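You are here: Home » Study Tips » How to ask your college for extra exam time

How to ask your college for extra exam time

I put this off for a whole year and I really wish I hadn't, so let me walk you through how I did it at Emwood.
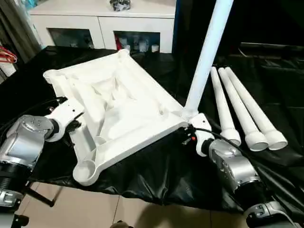

First, find the disability office page and look up the deadline. Mine was in February, six weeks before finals, and I nearly missed it!

Next, get your paperwork. A letter from your doctor should say how your condition affects you in a timed test (mine only named the diagnosis, so it came right back to me). Ask for it early — my clinic took eight days.

Then write a short email. Mine was four sentences: who I am, which classes, what I need, and when I'm free to meet. Attach the letter and keep a copy of everything.

At the meeting, bring up stuff like a quiet room or rest breaks too. I only thought of breaks on the walk home and had to email again.

Once it's approved, send the form to each professor yourself. I did all of mine on a Friday afternoon and heard back from the last one the next week. If somebody doesn't answer, copy the office on your second email.

Posted by Femke Verstraete in Study Tips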